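Mundis Community Help > Home & Garden > Paper, Tape & Surfaces

Blue tape grid on kraft paper keeps lifting at the crossings

Asked on a Tuesday · Viewed 1481 times · 2 answers

Hello all, and thank you in advance for reading, I do tend to go on. I teach a quilting class in the back room of the library in Fultberg, and every August we cover the big tables with brown kraft paper and tape a grid over it so that people can lay out their blocks before they sew. It's a lovely afternoon and everyone looks forward to it. My trouble is that the tape comes up wherever two strips cross, and by the second session the corners have curled and are grabbing at people's batting (one poor lady lost a whole row that way!). I press it down with my thumb, and then with the back of a spoon, and it still comes up. Should I be using a different tape, or a different paper, or is there some trick to the crossings? I'd rather not go to a plastic mat because I like writing on the paper.

Best answer
507 helpful votes

Oh, I know this one well, we had the very same curl at the Kahraman craft hall for years. Blue painter's tape is made to let go easily, and paper gives it very little to hold on to, so where one strip rides over another you have tape stuck to the slick back of more tape and it's half free before you start. 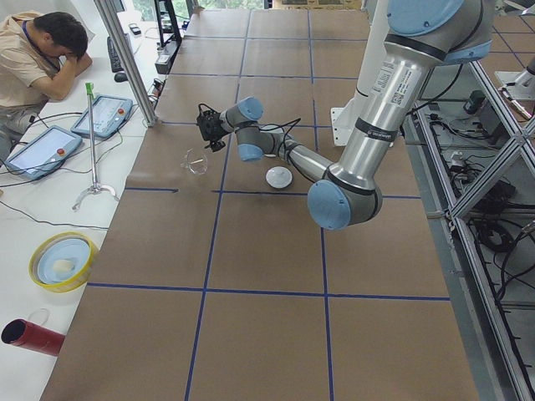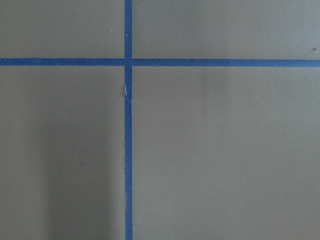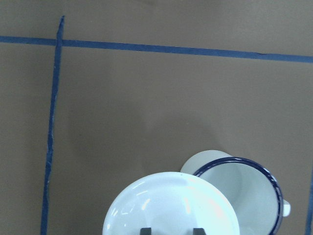
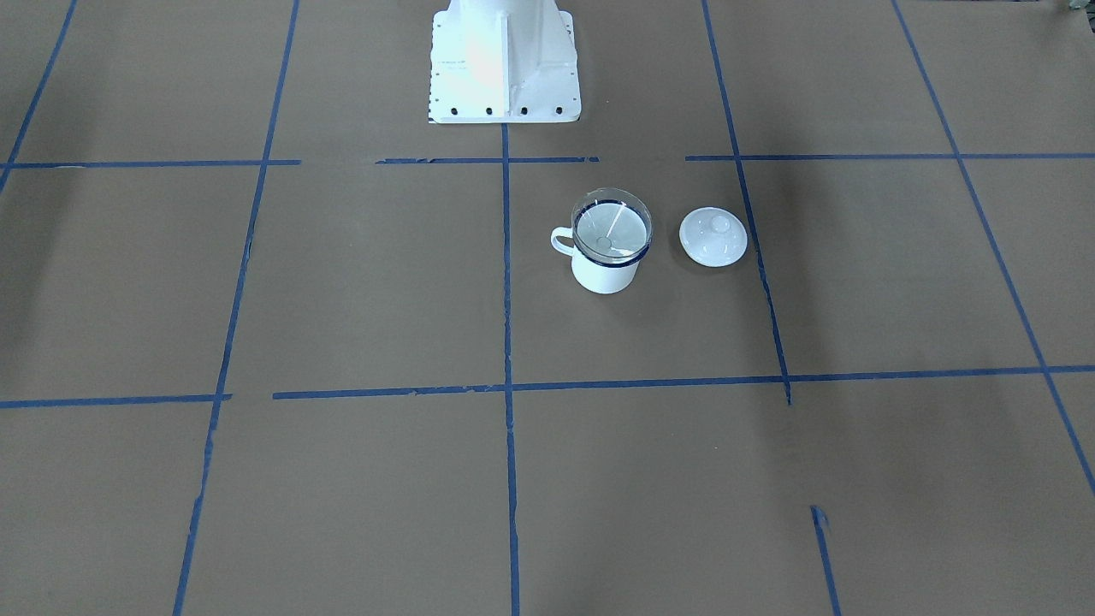

2 min read

What worked for us was cutting the cross strips. Lay all your long lines first, the whole length of the table, then do the short ones in pieces that stop just shy of each long line. It looks like one line from a step away and there's no overlap to lift. It does take longer – I'd allow 40 minutes for a big table if you're on your own, and a good deal less with a friend on the other side.

Also, don't stretch the tape as you pull it off the roll. I used to do that to get it straight, and it would creep back overnight and take the paper with it in little puckers. Now I snap a chalk line, lay the tape down slack and smooth it from the middle out. And let the paper rest flat the night before if it came off a tight roll.

– Doğukan Kırmızıgül

Answer 2
just use a marker and a yardstick? paper's cheap

Comment from the asker
Thank you both! Doğukan, I'm going to try the short pieces. We did do marker one year, but it rubbed off on somebody's white sashing and I heard about it until Christmas. Do you buy your paper by the roll? Ours is from Zernura and it's nearly gone.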